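Pleltdale Technical Institute
Department of Applied Automation
Course Notes: Machines and Everyday Work
Unit 2: Can Machines Do Chores Yet?
Revised November 26, 2022

Purpose of this unit

Students completing this unit should be able to explain why some chores were automated long ago and others have resisted automation. They should also be able to read a claim about a household or shop-floor robot and state what evidence would be needed to support it. No programming is required. Students who missed Unit 1 should review the section on closed and open tasks before proceeding.

2.1 What is meant by a chore

For the purposes of this course, a chore is a task that a person without special training does regularly, in a place that was arranged for people. Washing dishes, folding towels, sweeping a bay and returning tools to a cart are all chores. Welding a seam on a fixed line is skilled work, but it is not a chore in this sense, and it was automated earlier than most of the tasks named above.

The dishwasher and the washing machine are often given as proof that housework has been automated. Each machine does one part of a longer job. A person still gathers the clothes, checks the pockets, sorts, loads, unloads, folds and puts away. The handling before and after the wash is the subject of this unit.

2.2 The shop floor

The first assigned reading is the Ivum case. Ivum packs replacement parts for pumps and runs two packing cells. In the first cell, rigid parts arrive in trays, one part to a pocket, and an arm moves them into cartons. In the second, gaskets, cord and bagged hardware arrive mixed in open bins. The trial in the second cell covered 1,023 picks, of which 280 required a person to step in. Students should note the following:

- The arm was the same model in both cells. The difference lay in the parts and in how they were presented.
- Most stops in the second cell involved soft or tangled items. Cord was the most frequent cause.
- The time a person spent clearing a stop was not counted in the cycle time given in the first report. It was added in August, after the plant asked for it.

The last point should be kept in mind when reading any published rate. A rate that leaves out the helper's time does not describe the cost of the work.

2.3 The home

A house differs from a packing cell in three respects that matter here. Objects are not presented in any fixed position. The surfaces they rest on may give way under load, as a mattress or a cushion does. Finally, the correct result is often a matter of the household's preference and is written down nowhere.

Þórarinsdóttir, in the second assigned reading, proposes that home tasks be ranked by how much the objects change shape when touched. A cup ranks low, a folded blanket higher, and a container of mixed soft goods higher still. The ranking is useful, but it omits clear plastic. A person sees the wall of a clear box without effort. A vision system may respond to what lies behind the wall and misjudge where the box begins.

Consider the moving of a small clear box of soft items on a bed. The fingers must close on the walls firmly enough to lift and gently enough not to bend them. A cord that hangs over the side may catch on the bedding. The contents may shift as the box tilts. None of these is difficult for a child of school age, and each must be dealt with by a machine that is to tidy a bedroom.
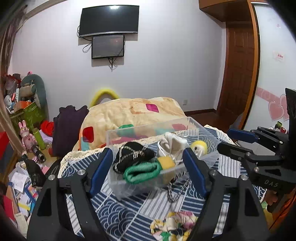

2.4 Judging a demonstration

Wandico's published checklist is used throughout the course. The shortened form below is sufficient for the written assignment.

- Was the machine acting on its own, or was a person guiding it?
- How many attempts were made, and how many are shown?
- Were the objects new to the machine?
- Was the room prepared beforehand?
- Who dealt with failures, and how long did that take?

Where a source does not answer one of these, write "not stated." Do not supply a likely answer.

2.5 Written assignment

Select one chore done in your own home or workplace. Divide it into separate handling steps, mark each step as closed or open, and identify the step you expect would stop a machine first. Give your grounds in two pages or fewer. Bring a printed copy to the Unit 3 meeting.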